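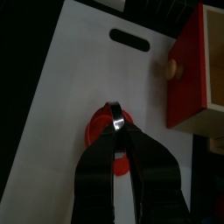 Who can take part in the household food storage study?
Any household in the Birkia area that cooks at home on most days and can keep a written record of stored food for the length of the study.

Call for participants: Household Food Storage and Discard Study

Claltum is recruiting 83 households for a diary study of how food is stored, used and thrown away at home. The study covers refrigerated, frozen and shelf-stable food. It does not cover restaurant meals, pet food or garden produce eaten on the day it is picked.

Background

Most existing records of household food waste come from sorting trash at the curb. Curbside sorting gives a weight and a broad category. It says little about how long an item was kept, where it was kept, or why it was discarded. A household diary kept at the time of storage and again at the time of discard fills in those fields.

A pilot round was run last winter using paper forms only. It produced over 2000 entries, of which the freezer entries were the least complete. The forms have been revised, and the freezer log is now a separate sheet meant to be kept on or near the freezer door.

What participants do

The study runs for four weeks. During this time one member of the household, called the record keeper, does the following:

Completes an opening inventory of the refrigerator, freezer and dry storage.
Logs each food item when it is put away, with the storage location and the date printed on the package, if there is one.
Logs each item when it is finished, moved between locations, or discarded.
Weighs discarded food on the kitchen scale supplied. Peelings, bones, shells and coffee grounds are logged by type and are not weighed.
Reads the refrigerator thermometer each morning before the door is first opened, and writes down the reading.
Completes a closing inventory on the last day.

Entries can be made on paper or in Jistow, the logging tool used by the study. Jistow runs in a phone or computer browser and does not need to be installed. A household should pick one method at the start and stay with it. Mixed records were difficult to reconcile in the pilot – in several cases the same item had been logged by both methods under different names.

Leftovers are treated as a new item from the time they go into a container. The record keeper does not need to trace ingredients back to the original package. Sauces and condiments are logged when opened and when finished or discarded, with no entries for use in between.

Other members of the household may help with the entries, but the record keeper is responsible for checking the log at the end of the day.

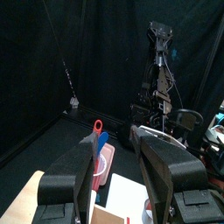 Utensils in a small clear plastic cup.

Eligibility

The household must:
Be located in Birkia or within the regular Birkia bus area.
Have a working refrigerator with a freezer compartment, or a separate freezer, used only by that household.
Include an adult who is willing to act as record keeper for the full period.
Expect to be at home for the full period. Single nights away are acceptable and are marked as such in the log.

Households in shared housing may apply if their food is stored separately from that of the other residents. A shared refrigerator with assigned shelves does not meet this requirement, as the temperature readings and door openings cannot be tied to one household.

Households that took part in the pilot are not eligible for this round. Households with a member employed in grocery retail or food packaging may apply, and should state this on the form.

There is no upper or lower limit on household size. Applications from people living alone and from households with infants are welcome. Infant formula and baby food are logged on the general sheet.

Equipment

Each household receives a kitchen scale, a refrigerator thermometer, a freezer thermometer, a set of adhesive labels and a pen suited to cold surfaces. The scale and both thermometers are to be returned at the closing visit. Leftover labels can be kept.

The thermometer should be placed on the middle shelf, away from the back wall and the light. If the refrigerator has its own temperature display, the display reading is not a substitute. Batteries are supplied. Please do not change the refrigerator or freezer setting during the study unless food safety requires it, and note any change in the log with the time it was made.

Visits

There are 3 visits: setup, midpoint and closing. At setup, a field assistant installs the thermometers and goes through the opening inventory with the record keeper. The midpoint visit is a check of the log and can be done by phone. At closing, the equipment is collected and the record keeper answers a short set of questions on shopping habits and package dates.

Visits are scheduled between 9 a.m. and 7 p.m. The field assistant does not open cabinets or appliances without the record keeper present.

Payment

Payment is made in two parts, the first after the midpoint check and the remainder after the closing visit. The rates are set out in the information sheet. A household that withdraws after the midpoint check keeps the first part. Payment does not depend on how much or how little food is discarded, and record keepers are asked to shop and cook as they normally would.

Data handling

Logs are stored under a household number. Names and addresses are held in a separate file and deleted once payment has been completed. Store receipts are not collected. Published results will be given by food category and storage location, and no single household's log will be reproduced in full.

Participants may withdraw at any time and do not need to give a reason. On withdrawal, the household may ask for its entries to be removed, up to the point at which the data set is closed for analysis.

How to apply

Application forms are available at the Claltum front desk in the Głowacki building and from the study coordinator, Meron Tekleab. The form asks for household size, type of refrigerator and freezer, usual shopping pattern and preferred logging method. Incomplete forms will be returned once for correction.

Selection is made by household size and freezer type so that the sample is not dominated by one group. Applicants who are not selected go on a reserve list, and may be contacted if another household drops out before setup. Setup visits are planned for December.

Questions about the equipment or about Jistow should go to Tadeusz Nowakowski, field operations. Questions about eligibility or payment should go to Meron Tekleab. Both can be reached through the front desk.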